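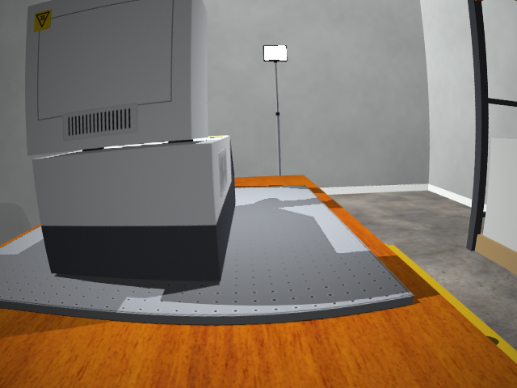
The Umirska plant opened its doors to maintenance people from other firms for one morning in May. I went with a colleague from Mivo, mainly to see how they had gone about their asset register, which was finished last year and is now used for all planned work on the site.

Ctibor Pešek, the facilities manager, met us at the gatehouse at 8:30. His list holds 1,578 items across two buildings, from rooftop air handlers down to fire doors. Each has a tag, a room number and a condition grade. Before that, the records sat in 31 spreadsheets, many with the same pump entered under different names.

We walked the boiler room first, then the compressor hall and the loading docks. The tags are placed at eye level where possible. In the compressor hall several were behind pipework, and Pešek said those will be moved during the next shutdown. The docks were noisy, so most of the talking was done back in the corridor.
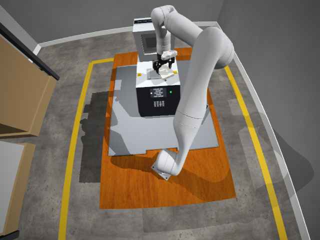
How often is the register checked against what is on the floor?

One zone is walked each month, and the full site is covered once a year. Differences go to the planner, Dalibor Holub, who corrects the entry the same week.

Holub showed us the work order screen, supplied by Prekero. A technician scans the tag, sees the last five jobs and closes the new one on a phone. He admitted the parts list still needs work - filter sizes were copied from old invoices and some are wrong. Energy meters are not linked yet.
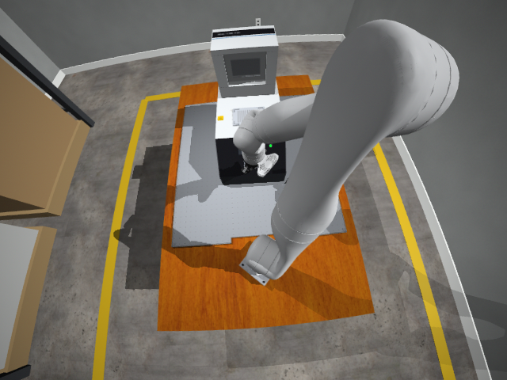 Vol. 32, No. 2

After coffee there was a short talk from Nwachukwu, the contractor that did the roof survey. The roof over the older building has been patched many times, and replacement is now in the capital plan. I would have liked to hear more on how that was costed. The handout gives only totals.

The visit ended at noon. Parking is tight, so share a car if you go next time.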